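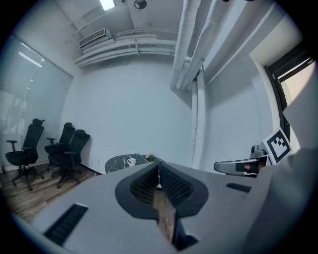

Looking out past the jaws in the small office. Round table, mug and plant in the middle.

I said in my last post that I'd write something about the demonstration work once I had done enough of it to have an opinion. As of Friday I have 601 recordings that passed the check, out of the 800 we want for the first round, so I think I qualify.

For anyone who came here for the bike posts: I work at Clevgate, in Stumville, and since April most of my job has been showing a robot how to clear a table. The robot isn't in the room while I do it. I hold the gripper myself, I do the task with it, and the camera on the gripper records what it sees. Later the same kind of gripper goes on the end of an arm, and the arm tries to do what I did. The project is called Vemus. I had no part in choosing the name.

The task at the moment is the mug. Start a little way back from the table, come in, close on the mug, lift it, carry it to the tray, set it down, open, back off. It takes a few seconds once you know how. The plant stays where it is. Part of the task is to not touch the plant, which was Euan Niven's idea and a good one, although I have knocked it more often than I want to admit to him.

Before this we did everything by remote control. You sat at a desk with a pair of handles and the arm across the room copied you. I did that for most of the winter and I was never fast at it. The arm lagged slightly behind my hands, so I would overshoot, wait, correct, and overshoot the other way. You also can't feel anything through the handles. With a soft object you would only find out you were squeezing too hard by watching it change shape. Cameron MacLeish was much better at it than I was. He could stack cups with it while holding a conversation. I needed the room quiet and still dropped things.

With the gripper in my own hand there is no lag and I can feel the contact. The first morning I did more usable recordings than I had in a full week at the handles. So I'm not neutral on this. If you asked me to go back to the desk I would do it, but I'd complain.

It has its own problems, though, and they took me longer to notice.

The first is that my arm can do things the robot's arm can't. I can reach over the table, twist my wrist, lean in from the hip and get the jaws onto the mug from an angle that feels completely natural. Put that same path on the robot and the elbow has nowhere to go. Some of my early recordings looked fine and were thrown out for exactly this. Now I keep my feet in one place and my elbow in front of me, and I move like someone carrying a full pan of soup. It felt silly for a couple of days and then I stopped noticing.

The second is speed. When I'm fresh I go too slow, and when I'm tired I go too fast, and either way the recordings don't match each other. Euan's rule is that you should move at the speed you would use if someone were asleep in the next room. I can't improve on that.

The third is looking. My eyes are up here and the camera is down on the gripper, and it is very easy to do something that makes sense from where I'm standing but is hidden from the camera. The jaws sit right in the middle of its view. If I come straight at the table, a good part of it is behind them. So I learned to come in slightly to one side, where the mug stays visible for longer, and then straighten up for the grab. I only understood this after Cameron sat me down and made me watch my own recordings for an hour without touching anything. I'd recommend that to anyone starting out. Do it on day one. I did it in week three.

Then there is the tracking marker, the black and white card. The software wants to see it clearly at the start of a run. If it doesn't, the recording gets flagged, and you don't find out until the batch is checked in the evening. I lost a whole afternoon to this once. Now I pause at the start of every run and count to 2 in my head, and I haven't lost a batch like that again.

We use the small office for this because the main lab on the Moncrieff side of the building is always busy. It has a decent amount of daylight from the window and a wood-grain floor, and the pipes and ducts are all out in the open overhead, so there's a lot in the background for the software to hold on to. Blank rooms are worse. The walls in here are white, but with the chairs along one of them and the frosted glass panel there is enough going on. I was worried about the glass, since it picks up reflections, and Euan was too. So far it hasn't shown up as a problem in the checks. We may paper over it anyway.

Light matters more than I expected. Morning recordings and late afternoon recordings look like they come from two different rooms. At first I tried to do everything between ten and noon to keep it consistent, and Euan told me to stop doing that. He wants the variety. A robot that can only pick up a mug before lunch is no use to him. So now I do a block in the morning, a block after lunch and a short one at the end of the day with the ceiling light on.

We also keep moving things. Between blocks I turn the mug so the handle points somewhere else and slide the plant to a new spot. I used to do this from my head and it turned out badly — I was putting the handle on the right nearly every time without knowing it. Now I have a sheet that tells me where everything goes and I just follow the sheet.

People ask if it's boring. Yes, some of it. The middle hour of the afternoon is long. I tried podcasts and had to give them up, as I'd lose track of where I was on the sheet. Music without words is fine. My wrist gets sore if I do more than 3 blocks in a day, and the gripper feels heavier in the last one than it did in the first. Cameron wraps his wrist before he starts. I've started doing the same and it helps a bit.

What I do like is keeping the mistakes, or some of them. If I miss the mug, back off and try again, that recording can stay in, as long as the recovery is clean. It gives the robot something to go on when it misses. I spent the winter deleting every attempt that wasn't perfect, so this took some getting used to. A bumped plant is still a reject. So is anything where I set the mug down hard.

The first real test on the arm comes after we hit 800. Cameron will run it and I'll be standing next to the stop button. I have no feeling either way about how it will go. The earlier model, the one trained on the remote control recordings, was able to reach the mug and then often stayed there without closing. I did plenty of that myself at the handles, waiting for the arm to catch up, so I know where it learned it.

Next on the list after the mug is folding a dish towel. Euan wants to start on that as soon as the tray work is done. I've tried it a few times with the gripper in one hand and nothing in the other, and so far all I can do is drag the towel around the table.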